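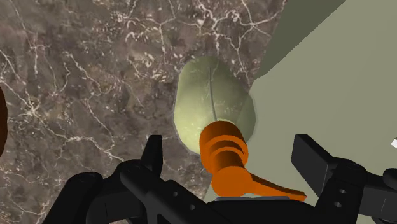 Karnville School Results, cleaned

One table of final-year exam results for the secondary schools of the Karnville district, with the scripts that turned a pile of spreadsheets into it. Maintained by Pravesh Cele, who once said "how hard can it be" in a meeting.

Last updated: 2018-02-20

What's inside

results.csv has 2343 rows. Each row is one subject, at one school, in one year. There are no student names and no student numbers, and there never were any in the files I was given.

schools.csv lists the schools, with their old names. Sayegh High has had two names and three spellings, one of them on its own letterhead.

notes.txt is where I put things that made me sigh.

Columns

school_id: matches schools.csv
year: the year the exam was taken, which the district sometimes confuses with the year the results came out
subject: lower case, no abbreviations
entered: how many students sat the paper
passed: how many passed
top_grade: how many got the highest grade
flag: blank if all is well
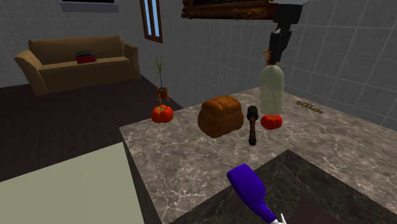 Bottle with an orange cap, held by the gripper at the counter.

Where it came from

The district publishes results each December as one workbook per school. Most were made in Okance, the records program the schools use, and exported by whoever was nearest the computer. The Dukden campus prefers to send scans. I typed those in by hand, twice, and compared the two versions. They disagreed in 6 places, and all of them were me.

Known problems

Any cell with fewer than five students is blank in the source, so small subjects like Latin and music look as if they were taught to an empty room. Please don't fill these with zeros.

In 55 rows, passed is larger than entered. I asked the district how this was done and was told it would be looked into. The rows are kept as published, with flag set to "optimistic". 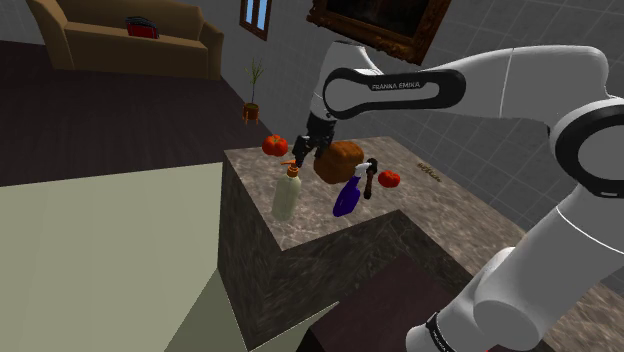
Geography changed its grading scale partway through the series. The pass mark moved and so did the meaning of the top grade, so a line chart of geography over time will show a miracle. It was a memo. Split the series before you plot it, or at least put the memo in a footnote.

Please don't

Rank the schools. There is nothing in the table about intake, class size or who paid for tutoring - and the local paper has already done it anyway, using the unflagged rows.

Running the scripts

Put the workbooks in raw/, then run clean.py and check.py in that order. Python 3 is needed. If check.py prints nothing, it passed. It isn't chatty.

Corrections

Open an issue with the school, the year and the page you're looking at. "The math numbers seem off" has been received and agreed with.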